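Tuesday, Drerkideo listings notebook

Picked up the Arnent import again. The feed has 3557 records, and 742 still have no plot size, mostly land on the Aguirre side. Teodoro's guess is that the agents type the size into the description and leave the field blank. Checked a handful and he's right.

Wrote a small rule to pull the size out of the text. Works for square meters and for "plots". Fails on "half plot" and on anything with a comma in the number. Left those alone for now.

Duplicates: 31 pairs where two agents list the same house at different prices. Gonzalo Alcaraz wants both kept, with the lower price first. I'd merge them, but he talks to the agents and I don't. Kept both.

Price filter was treating "per year" rents as sale prices. Fixed in the Dritberg copy only, live site not touched yet.
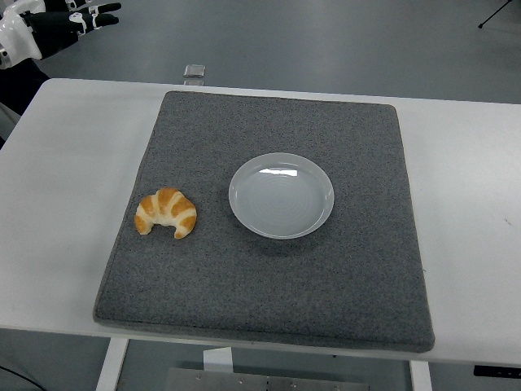

Reran the filter after the fix. 18 rentals still show up under sales, all from one office that puts the rent period in the title. Need to ask Gonzalo if they can change that at their end.

To do: comma numbers, half plots, then move the price fix to live.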